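4. Hanging a framed picture near a corner

Before you start

The Borkis hanging kit comes with a rail hook, two wall anchors and a card that says the job takes five minutes. Allow 30. The card also says you won't need a level, and we'd ignore that as well.

Weigh the frame with its glass and backing in place. The box promises 95 pounds. That figure is for solid masonry, and most people reading this have drywall. For drywall, use the stud method in section 5 for anything you would hate to see on the floor.

Steps

1. Find the stud. Cheap stud finders beep at pipes, cables and sometimes nothing at all, so check the spot with a thin nail before you trust it.

2. Mark the height. The usual advice is to put the middle of the picture at eye level. Whose eye level is never explained. Hold the frame up, have someone else look, and mark where you both stop arguing.

3. Keep clear of the corner. Many walls have metal corner bead or doubled framing there, and a short screw may skate off it. 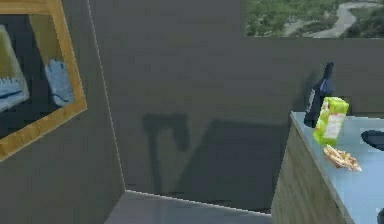
Fig. 4. Gold-colored frame on a dark gray side wall.

4. Drill the pilot hole, then push the anchor in by hand. If it needs a hammer, the hole is too small. If it spins, the hole is too big, and no amount of filler will make it a good one.

5. Drive the screw until the hook sits flat. Stop there. Most stripped anchors come from one more turn "to be safe."

6. Hang the frame and check it with a level. Check it again the next day – wire stretches, whatever the label claims.

Note: Self-leveling hooks, including the Taltitz type, correct a small tilt. They do not correct a hook put in the wrong place.

Caution: Adhesive strips are sold for heavy frames. We don't recommend them on textured or freshly painted walls, or in rooms that get hot in July.

Caution: Never drill directly above or below an outlet or switch.

Revised by Rachid El Khatib, Feb 27, 2025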